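Counter space and where the cutting board lives

Kitchen Organizing > Countertops and Storage
Page 1 of 1

skoltia38
Joined: March
Posts: 20

We have one usable run of counter, marble with a mosaic backsplash, and everything we own has ended up on it. Toaster oven, regular toaster, canisters, spoons, and a big bamboo cutting board that never gets put away. My sister thinks the board should stand on its edge against the backsplash and only come down when there is something to chop. I think it should stay flat in the middle and the rest should move away from it. I would like opinions before I spend money on shelves. Cabinets are full, so "put it in a cabinet" does not help me.

dierckx_lane
Posts: 100

Leave it flat. A board that size is a pain to lift out every time, and if it's against the wall you will knock it over reaching for the salt. Mine has been flat in the same spot since we moved in.

S. Smits
Posts: 50

I disagree. A board left flat on stone all day traps water underneath. I lost a good one that way – the bottom went dark and then it warped. Stand it up after you wash it and let both sides dry. You can lay it back down once it's dry if you want.

dierckx_lane

Mine gets dried with a towel and goes straight back down. No warping so far.

S. Smits

Is yours bamboo or maple? Mine was bamboo and glued up from strips. The glue lines were the first thing to go.

dierckx_lane

Maple. Fair point.

bredari

Whatever you do with the board, two toasting appliances is one too many for a single counter. The toaster oven makes toast. Sell the pop-up.

skoltia38

The toaster oven takes twice as long for two slices and it heats up the kitchen in summer. The pop-up gets used every morning. If one of them goes it will be the oven, and my sister would object to that.

Karlijn Postma
Posts: 38

I don't agree with getting rid of either one if they both get used every week. The question for me is which of them needs to be next to the board. Bread gets sliced on the board and goes into the pop-up, so those two belong together. The oven can go at the end of the counter with its door facing in. Leave space around it and don't store things on top. People put mail and plastic bags up there and forget the oven is on.

bredari

Dish towels too. I scorched one that way.

Karlijn Postma

Yes, towels too. Hang them on the door of the cabinet under the sink.

skoltia38

OK. The canisters are along the wall now, in no order. Should I group them by height or by what's in them?

S. Smits

By how often you open them. Cereal and coffee at the easy end, flour and sugar at the other. Height only matters if you have upper cabinets that hang low.

dierckx_lane

By height looks better, though. Tall in the back corner, short toward the front.

S. Smits

It looks better until you need the one behind the tall one. One row, no second row, is the rule in our kitchen.

bredari

One row, agreed. And get the wooden spoons in something heavy. A light cup tips over when you put a ladle in it.

Karlijn Postma

Can you post the counter, skoltia38? It's hard to say anything about the corner without seeing it.

skoltia38
Posted 9/6/20

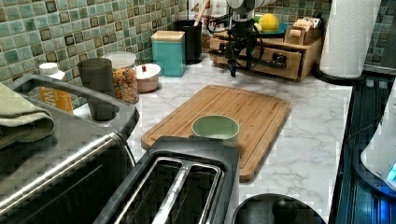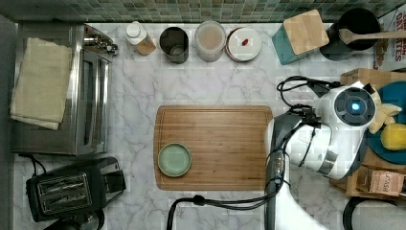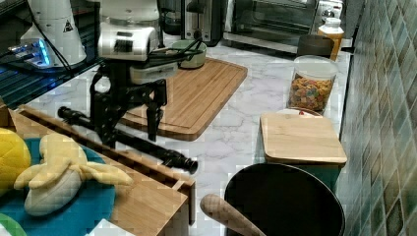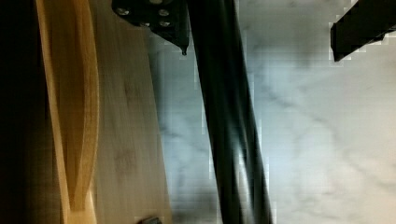
Karlijn Postma

My advice on the board is to keep it flat and central, and stand it up only to dry after washing. You have one clear work area and I would protect it before thinking about shelves. The canisters against the mosaic are fine as a single line, and the teal one with the wooden lid can stay at the back if you don't open it daily. The cereal jar is close to the toaster oven, so I would slide that further down. The folded towel on top of the oven should go somewhere else, as bredari and I both said. I would also turn the pop-up so the cord runs to the wall and doesn't hang where someone can catch it.

skoltia38

I'll move the towel tonight. The cereal is at that end for my nephew, who can't reach any further along, but I can swap it with something.

dierckx_lane

I'd still put the wooden box with the plate in it on top of the fridge or in the hall closet. It takes up counter, and plush fruit can live anywhere.

skoltia38

The fridge top is taken. The closet might work.

S. Smits

That board has a groove all the way around, which is good for meat and tomatoes but holds water after washing. One more reason to stand it up to dry. If you don't want it leaning on the tile, buy a cheap slotted rack. I have one from Sindix and it takes up less room than a loaf of bread. Oil the board once a month too.

bredari

Once a month is a lot. I do it twice a year.

S. Smits

Depends on how dry your house is. Ours is very dry in winter. If water stops beading on the board, it needs oil.

bredari

I still vote for selling one of the toasters.

skoltia38

Noted. For now I'm going to keep both, put the cereal where the teal canister is, and try the drying rack. The shelves can wait until I see how much space that leaves. Does anyone know if the Sindix rack fits a board thicker than an inch?

S. Smits

Mine has two wide slots and three narrow ones. The wide ones take my thickest board with room to spare. Measure yours before you order, they changed the size at some point.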